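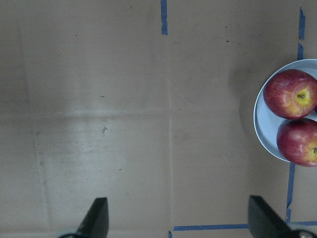 Two red apples on the light blue plate.

Apple weeks at Plukari

The apples have arrived again from the Kolář orchard, 138 crates in the first delivery, and they will be in our kitchen until the end of October. Please take one when you pass, or two if you have a long afternoon. The red ones are good for eating fresh. For baking we recommend to ask for the green ones, they are more sour and keep their shape – also in a strudel.

Last autumn we gave away more than 3308 apples. If you have plates or bowls at home which you do not use, we are glad to have them. You can leave them at the Trevo entrance before 4 pm.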